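The Bag Lady of Prukcombe

The notice went up beside the time clock on July 24, 2020, and by the first coffee break everyone in the sorting hall at Trondier had read it twice and was pretending to have read it once. A new line was coming in November. It would have arms on it, five of them, and the arms would do the picking that people did now.

Xuân Mai read it with her gloves still on. She had been picking film and soft plastic off that belt for so long that the girls at the far end called her the Bag Lady, which she liked, because it was said fondly and because it was perfectly true. She could tell a bread bag from a freezer bag by the noise it made. She knew which ones would come away in your hand and which would bring half the belt along with them, like a stubborn weed with the whole flower bed attached.

"They can't do bags," said her friend Âu, who worked the cardboard side and had opinions on everything. "Bottles, sure. Cans, sure. But bags? A bag hasn't got a shape."

Mai said she supposed that was for somebody cleverer to worry about, and went back to work. But it stayed with her all afternoon, and it was still with her when the supervisor, a tall, shy young man from Esex who had never quite learned how to stand near people, stopped her at the lockers and asked if she would like to earn a little extra by teaching.

"Teaching who?" said Mai.

"Well," he said, and went pink. "The arms."

So that was how she came to have a gripper of her own, a black one with blue fingers, light enough to work in one hand. You squeezed, and the fingers closed, and the little camera on it remembered everything you did. She was to pick things up and put them down, in as many ordinary places as she could manage, and the arms would learn from it. The supervisor said a kitchen would be ideal. Mai, who had a kitchen and a great many plastic bags in it, said she thought she could oblige.

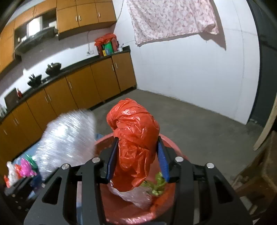 It was harder than she had expected, and she was a little ashamed of how hard. Her own fingers had never needed telling. The blue ones did. They closed on the air beside a bag, or they caught one thin fold of it and let it slither away, and Mai stood over her basin muttering things her mother would not have cared to hear. Then, one evening, she stopped trying to pick up the bag and started trying to remember how she picked up a bag - really remember, the way you might try to remember how you tie a shoe. You went in where it was bunched. You took more than you thought you needed. You waited just a breath before you lifted.

After that it went better. She did 143 in one week and 148 the next, and wrote both numbers on the back of an envelope, because the supervisor had asked her to and because she was secretly very pleased with them.

Âu thought she was out of her mind, and told her so over lunch. "You're teaching it your job," she said. "You're handing it over with a bow on top."

"I know," said Mai.

"And then what?"

Mai didn't have an answer to that, so she gave Âu half her orange. She did ask the supervisor, though, the next morning, quite plainly, and he looked at his shoes for a good long while. There were 40 people on the shift, he said. There would be fewer on the belt. Some would go to the new quality desk, and some to the other building, and he had been asking for a proper list for weeks and would go on asking. Mai thought better of him for not dressing it up, and told him that she would be asking too, every morning, so he might as well get used to it.

She got her list in the end, and her name was on it, and so was Âu's.

The arms started up on a gray November morning with the whole shift gathered along the rail in their coats. The first bag down the belt was a big, limp, slippery thing, and Âu sucked in her breath. The nearest arm swung over and came down at the bunched end. It took a good generous handful. And then it waited, just a breath, before it lifted.

"Oh, for heaven's sake," said Âu. "It's you."

Mai found she had to look for a handkerchief. When she had finished with it she went over to the quality desk, where there was a stool with her name taped to it, and moved the stool a little to the left so that she could see the belt.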